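Vonum completes acquisition of Cantero to expand grocery wholesale network

Last updated: 5 August 2024

Vonum, the independent grocery wholesaler, has completed the acquisition of Cantero, a supplier of packaged and tinned foods to convenience shops and small supermarkets. The agreement was first announced in April and has now received all the approvals it required. Financial terms have not been disclosed.

The purchase brings 225 Cantero employees into the group and raises the number of shops served by Vonum to 1466. All existing Cantero contracts will be honoured on their current terms, and customers will continue to place orders through their usual account managers until further notice.

Cantero will keep its name and will operate as a separate division alongside Grorus, the chilled foods business which Vonum already owns. Its head office will remain in Windia, where the company has traded since it was founded. Two depots will be refitted under an investment programme lasting up to 3 years, with work on the Windia site to begin first.

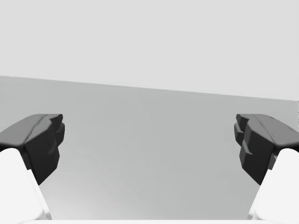
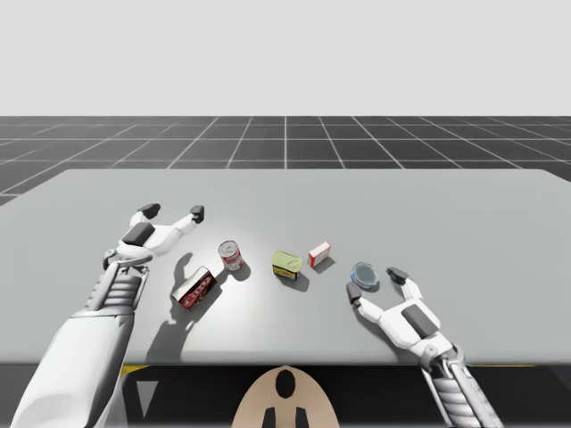

Computer-generated images. The second shows small grocery items on a light grey table.

Benito Manzano, Chief Executive of Vonum, said: "Cantero has built a loyal following among independent shopkeepers, and we have admired the business for a long time. Our customers have asked us for a wider choice of everyday goods from a single supplier, delivered on a single invoice. We are now in a position to offer them that, and I am pleased to welcome our new colleagues to the group."

Telmo Miranda, Managing Director of Cantero, will continue in his post and will join the Vonum board. He said: "Our staff and our customers were the first consideration in these discussions. Vonum understands the independent trade and has given clear undertakings on jobs, on the Windia office and on the Cantero name. We look forward to the work ahead."

Cantero shopkeepers will be able to order from the full Grorus chilled range once their accounts have been transferred. Written notice will be sent to each customer before the transfer takes place. Suppliers to Cantero should continue to send invoices to the existing address and need take no action at this stage.

Enquiries from the press should be directed to the Vonum communications office.

Related news

Vonum agrees terms for purchase of Cantero
Grorus extends chilled deliveries to rural shops
Changes to Vonum holiday ordering times
Vonum publishes annual report to members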